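Morndale Museum of Regional History
Progress report on the Nyamweya Collection project
Prepared for the Esari Fund by Naomi Swai, collections coordinator
Period covered: October to March

1. Summary

In this period we continued the cataloging of the Nyamweya collection of carved stools, beadwork and iron currency. More than 300 objects now have a complete record in our database, with measurements, condition notes and storage location. The work on provenance is slower than we planned, and I explain the situation in section 3.

2. Cataloging and storage

The beadwork is finished. All pieces were moved from the old drawers into new trays lined with acid-free tissue, and each tray has a printed list of its contents on the front. The stools took more time than expected. Several of them carried two different numbers, one painted by the first owner and one written on a paper label at a later date. We decided to keep both numbers in the record and to give a new museum number, so that older letters and receipts can still be matched with the objects.

Seven stools show old insect damage in the feet. They were placed in separate storage and our conservator will examine them again before they go back to the main shelves.

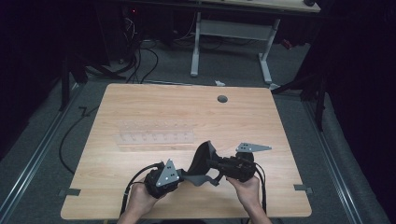
Work at the table, Morndale.

The iron currency is the part which remains. We have finished the blades and have begun the hoes. Surface rust is light on most of them, but the humidity in the lower store was too high in November, and we had to rent a second dehumidifier. The cost was taken from the line for packing materials, as agreed by e-mail with your office.

3. Provenance research

The family papers were received in two boxes, and both are now read and summarized. They give good information about purchases made by the collector himself, but very little about the gifts. I have written to three museums which bought from the same dealer. One has replied and sent copies from its accession register. I will write again to the other two in the next weeks.

4. Exhibition

The small exhibition is still planned for the ground floor gallery. We have asked the company Flullitz to make the mounts for the stools, and the first drawings are approved. The texts for the wall panels exist as a draft. I would like them to be read by someone from the community association before we print, and this can move the opening by a few weeks.

5. Budget

Spending is within the approved total. Photography cost less than planned, storage more. I ask for your permission to move the remaining photography money to storage.

6. Next steps

Finish the iron currency, treat the seven stools if the conservator advises it, and complete the panel texts. The updated object list is attached as Annex 2.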